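Bench surfaces and enclosures: marble-effect covering
Posted 19 March 2025 by Bedby_Facilities

Members are invited to comment on the proposal to fit pale marble-patterned covering in the remaining 18 enclosures at the Paslow building. Plain grey remains available from stores.

Paslow_Workshop wrote:
We would support the proposal. The pale surface brightens a boxed-in bench considerably, and a small orange item stands out against it at once. 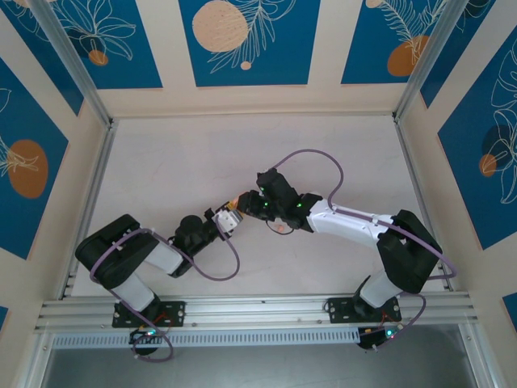
Bedby_Facilities
Premises Officer, Bedby site

The rail along the lower part should remain in position while any covering is laid. Cables that hang below it are to be tied back first.

prokopenko_stores wrote:
I must disagree with the proposal. Small parts are easily lost against a veined pattern. Plain grey would serve better, and we hold 28 sheets.

Paslow_Workshop wrote:
With respect, that depends on the colour of the part. Orange shows clearly. White fittings may be another matter.

Alik_Bench wrote:
Could both be permitted? Our section would prefer plain for fine work.

Bedby_Facilities wrote:
Sections may state a preference in writing. Requests for plain grey should be sent to stores before any covering is ordered.

Last updated: March, 1,136 views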